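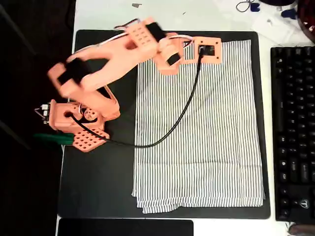

Folded, with gray stripes. I will never get tired of stripes.

The cloth drawer, one year in

2024-06-25

So I promised an update on the great paper towel experiment, and then I got distracted by tomatoes and the upstairs window and my sister's move, and suddenly a whole year has gone by. We're still doing it! We have not bought a roll of paper towels since last June, and I like it so much more than I expected to that I've become a bit of a bore at dinner parties. You have been warned.

For anyone new, the idea came from Veronika Katona, who lived downstairs from me when I rented the place on Deák Street. Her kitchen had one deep drawer next to the stove and it was full of cloths. Old ones, new ones, pieces of pillowcase, a couple of beautiful heavy ones from her grandmother that she used on the floor without blinking. You spilled something, you opened the drawer. I thought about that drawer for years.

When I started I went at it much too carefully. I had categories. There were glass cloths and hand cloths and counter cloths, and I had sewn a little loop of colored thread on each one so we'd know which was which (red for floors, blue for dishes, green for I honestly can't remember). It lasted until the first big spill, when somebody grabbed the nearest four and that was the end of the color system. Now there are two piles. Good ones on the left, rags on the right, and a cloth moves from left to right when it gets a stain I can't look at anymore.

I counted for this post, so if you were wondering how many you need: we have 40, and we're a household of three with a dog. That gets us through a week easily with a few left over for company. You could manage with a lot less if you wash more often. I wash on Saturdays, everything together, hot, no softener. Please skip the softener! It coats the fibers and then your lovely cloth just pushes the water across the counter and looks at you.

Where mine came from, since three of you asked:

A bundle of 11 from an estate sale in October, all linen, tied up with kitchen string, and I nearly ran to the table with my money. They were stiff as cardboard at first. Linen takes a while to relax, and you have to just keep using it and washing it, and around the tenth wash it gets this soft, heavy, almost cool feel in the hand. I love them so much.

A stack of plain cotton ones from Plumar, the housewares store by the bus station. Thin, cheap, very good on windows. They shrank quite a bit in the first wash and came out slightly crooked, so buy bigger than you think.

The rest are cut from things we already had. Two bath towels, a flannel sheet, and Timo's old bathrobe, which gave us more rags than you would believe. I hem the edges if I'm in the mood. The flannel I didn't hem at all and it has frayed a little and then stopped.

About stains. Vandana Srivastava wrote me a long, wonderful email after the last post telling me to stop worrying about turmeric and hang the cloths outside in full sun while they're still damp. I tried it with one that was practically orange in the middle. Two afternoons on the line and it was down to a pale yellow shadow. I've done it with tea since, and with beet juice, and tea is the stubborn one. Thank you, Vandana!

What hasn't worked so well is bacon. I used to drain it on paper, and I tried a rag, and the rag was never the same and neither was the smell of the hamper. We use a wire rack over a tray now and the fat goes in a jar. And for anything the dog brings up, I use newspaper first and a rag second, and I'll leave it there.

The wet ones were a problem for a while too. If you throw a soaked cloth in a closed hamper in summer you will know about it by the next morning. We hang them over the edge of a bucket in the laundry room until they're dry and then they can wait for Saturday as long as they like.

I also want to say something about folding, which I used to hate. I do it on the kitchen table with the radio on, in thirds and then in half, and the stripes line up or they don't. It takes less time than a cup of coffee takes to cool down. Some weeks it's my favorite chore.

Next on my list is napkins. I have a piece of dark blue cotton that's 61 inches wide and I've been doing arithmetic on the back of envelopes to see how many I can get out of it with a decent hem. If you've made your own and have opinions about mitered corners, please leave them in the comments, I'm a little scared of them.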